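Forums > Birding and Wildlife > Coast and Islands > Terns at Vumthorpe

Terns back on Vumthorpe spit

saltmarsh_ed
I walked out to the end of the spit on Saturday, October 10, 2020 and talked to the warden for a while. She gave me the final count for the season: 31 pairs of little terns on the shingle and 11 chicks fledged. The last time any fledged there I was still in high school. Most of the nesting was inside the rope fence on the east side, with a few pairs down by the old slipway.

I know the count is small next to the colony at Trenthorpe, but I was glad to hear it.

grayling44
Good news, but 11 from 31 pairs is a poor rate. Did she say what took the rest?

saltmarsh_ed
High tide in July took a lot of the first nests. Then a kestrel. They put out chick shelters after that and she thinks the second round did better.

M. Tsegaye
I did four night watches there. The tide was the main loss by a long way. We moved a handful of nests up the beach on trays of shingle, a little at a time, and most of the birds went back and sat on them. The kestrel was one bird hunting the same stretch each morning.

For anyone asking about next year, the sign-up is through Ohemaa Bawa at the Sarpong Field Center. Mulugeta Tsegaye here, by the way, if you want to mention me.

grayling44
I still don't like moving nests. You can lose a clutch that way and then you've lost it for sure. At Trenthorpe they raised the beach over the winter with dredged shingle and left the birds alone.

M. Tsegaye
Trenthorpe had a dredger working next door. We had six people and a wheelbarrow. The license covers moving nests and we only did it when the forecast said the next tide would reach them.

pebblewick
What do you need to bring for a night watch? I've never done one. The page on the center's site just says "come prepared."

M. Tsegaye
Here is what I'd tell a first timer.

1. Clothes. Two more layers than you think, even in summer. Waterproof pants, because you'll be sitting on wet stones. Hat and gloves.

2. Food. There is a hut with power at the landward end and you get a break there around 2 a.m. Bring something you can warm up, in a tub with a lid that closes. Bread is fine too. Don't eat on the beach, it brings gulls.
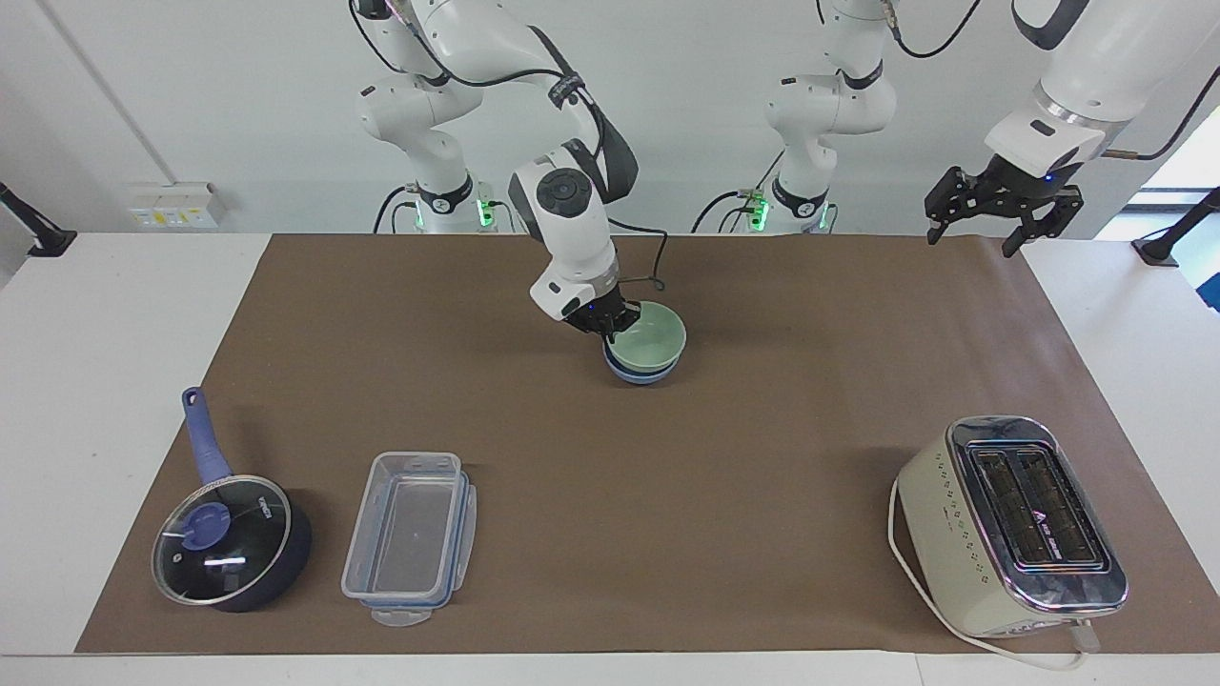
3. Light. A headlamp with a red setting. White light only if the warden asks for it.

4. Scope or binoculars. Binoculars are enough. I use an old pair of Cosari 8x42s and they do fine at dawn, when most of the trouble starts.

5. Dog. Leave it at home.

pebblewick
Thanks, that helps a lot. Is there parking?

saltmarsh_ed
Small lot by the sea wall, then it's a mile and a half on foot. The lot floods on spring tides so check the tables.

kittiwake_jo
Can I ask why the fence has to stay up now? The birds have gone and I have to walk the dog around the back through the mud.

saltmarsh_ed
She said it comes down by the end of the month. Ringed plovers use the same patch and they were late.

kittiwake_jo
There were no plovers on it when I went by. I counted a lot of empty shingle. It's a public beach.

grayling44
I'm with Jo on this one. If you keep ropes up when there's nothing inside them, people stop paying attention to them in May.

M. Tsegaye
Fair point. I'll pass it on to Ohemaa.

264 views | 14 replies | 3 shares

Recent in Coast and Islands
Gray seal pups, when do they start?
Storm petrel on the ferry crossing
Which tide tables do you use?
Trenthorpe hide closed for repairs
Oiled guillemot, who to call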